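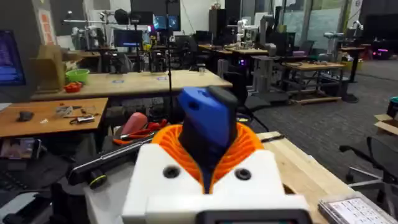

My grandmother's kitchen table in Dandinville has outlived three stoves and one marriage, and I have been thinking all September about why we hang on to old wood. Pale tabletops, the kind where the grain still shows, were what everybody in Tatness bought back then, and you can find them even now, doing duty under clamps and cases of small parts. Hers is 70 this year (older than the house!), and it still smells a little of lemon oil when the sun gets to it.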